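Gripper bake-off wraps up at Tornora, and I have a favorite

20 January 2018

Well, we finally finished it! The gripper comparison I've been going on about since December is done, and all 1705 grasps are logged, labeled and backed up (twice, after what happened with the old hard drive). I'm tired and my coffee is terrible, but I'm really happy with how it went.

Quick recap if you missed the earlier news. We had 3 grippers to try at the Tornora workshop: the Zindska, the Fekow, and our own old Kouris, which has been bolted to something or other for as long as I've worked here. Same arm, same controller, same job every time: pick up a piece of cloth by its edge, lift it, hold it, put it down.
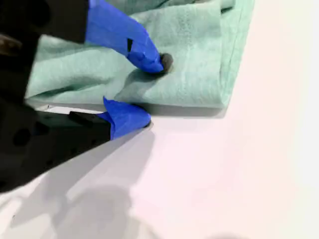
Cloth is a pain, in case you've never tried it. A box stays the shape of a box. A towel has its own ideas, and if your fingertips come in a tiny bit high you get a fistful of nothing, or you grab two layers when you only wanted one (my personal specialty). I must have changed the finger wrapping more times than I changed my socks.

So, results. The Zindska was the quickest and I loved the software, but it slipped more than I expected on thin fabric. The Fekow was slow and steady and dropped almost nothing. And the Kouris, bless it, came in second! I had money on it finishing last and I now owe the front office lunch.

We threw out 438 grasps from one bad stretch when the controller settings got mixed up, so those don't count for anybody. The full tables go up on the project page once I've cleaned up my notes. Next up is cameras, with roughly 400 runs planned to start, and I've already been told to label my cables this time.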